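Plelon 橡胶地垫 家用/小型工作室款
首页 > 地面 > 橡胶拼块 > Plelon 22

现货。深灰底带浅色颗粒,另有纯黑。灰点的走得快,纯黑的九月再到一批。

规格先放上来,详细图纸找客服要。

厚度:22毫米
单块尺寸:102 × 102 厘米(含边,铺好后实际占地略小,算面积请按图纸)
拼接:直边对拼,不带锁扣
底面:带排水槽
表面:细颗粒,不是镜面那种
单块重量:39斤,一个人搬得动,上楼建议两个人
起订:四块
运输:托盘,送到楼下,不含上楼

适合放哪里:车库、地下室、阳台改的小健身房、私教小间。哑铃、壶铃、跳箱、瑜伽、弹力带,日常这些都没问题。奥举全程扔杠的不要买这款,看 Kramer 加厚那一页,价格贵一点,别省。

不适合:露天长期暴晒,地暖正上方(问过厂里,不给保),还有浅色木地板直接铺。橡胶压久了会在木头和部分PVC上留印子,擦不掉。中间垫一层隔离膜,膜我们也有卖,配件栏里找。

关于味道。每天都有人问。新垫子有橡胶味,拆包后立着晾几天,别叠着晾,叠着等于没晾。夏天开窗散得快,冬天慢。介意的先要样品,样品免费,邮费自付,闻了再定。

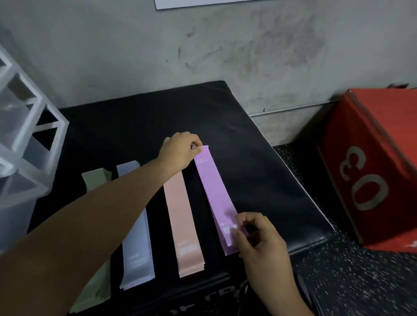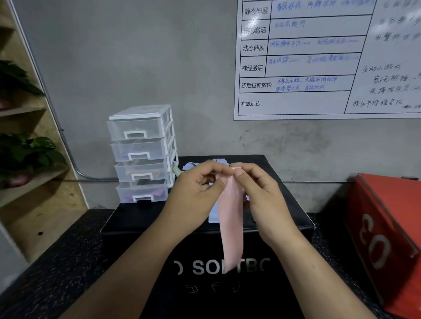

乌得勒支,2018年7月30日

更新说明:从本周起新批次改用 Furkiler 的胶水配方,颗粒颜色和旧批次有一点差。补单的客户注意!!原来铺过一半的,下单时备注旧批次号,号码印在底面角上,找不到就拍张照发过来。仓库里旧批次还剩一些,Ilse Bakker 在管,先到先得。

安装,简单说:

地面扫干净,要平。坑坑洼洼的先找平,垫子不会帮你找平。
垫子进屋放一夜再铺,让它适应室温,尤其冬天从货车上刚下来的。
从房间中间往两边铺,靠墙留一指宽的缝。
裁切用新刀片,垫一块木板,沿钢尺划三四遍,不要想着一刀切透。刀片勤换。
门口开门会蹭到的,先量门底到地的高度再下单。上个月退回来两单都是这个问题。

要不要胶?一般自重就够,房间小、四边靠墙的基本不会跑。做折返跑或者推雪橇的,边缘一圈用双面胶,别满铺胶,以后揭起来要命。收边条有直的和斜坡的两种,斜坡的推车方便。

清洁:吸尘器先过,再用拧干的拖把加中性清洁剂。不要用含溶剂的,不要用漂白水,不要打蜡。打蜡会滑。镁粉多的地方先干吸再拖,顺序反了会糊成一片,很难搞。

常见问题

能叠两层吗?能,但会软,站着做深蹲不稳。要厚就直接买厚的。
隔音吗?减震有,隔音有限。楼下有邻居的请配 Clukel 减震底层,两样一起铺差别明显。
重的架子压上去会不会凹?会有一点,挪开以后慢慢回来,细脚的架子加垫片。
能不能定制颜色?超过400平米可以谈,少的不做,开机费划不来。
可以挂边切成圆角吗?可以,按刀收费,周期另算。
宠物会不会啃?不知道,没试过。我家猫只在上面睡觉。

客户反馈摘两条,原文太长删了些:

“铺了车库,早上跳绳家里人不醒了。收货那天下雨,托盘外面的膜破了个角,东西没事。”——Tane Stubbs
“颜色比网页上看深一点,可以接受。斜坡收边少发一根,第二天就补了。”——Tineke Cuypers

退换:未裁切、未使用,收到后十四天内。运费客户出,质量问题我们出。裁过的不退,所以先摆好再下刀,摆好再下刀。

报价按面积阶梯走,网页上写的是零售价。工作室、学校、理疗室请直接写邮件,写清楚长宽、楼层、有没有电梯、货车能不能停门口,附张平面草图最好,手画的也行。南边的单子找 Afonso Carrilho,其他的 Kamala Rajan 负责。电话周五下午经常没人接,发邮件快。

配件:隔离膜 / 双面胶 / 直收边条 / 斜坡收边条 / 裁刀及刀片 / Clukel 减震底层

PS 页面上的重量之前写成了公斤,错的,以现在的为准。下载区的旧版说明书还没换,这两天换,先看网页的就行。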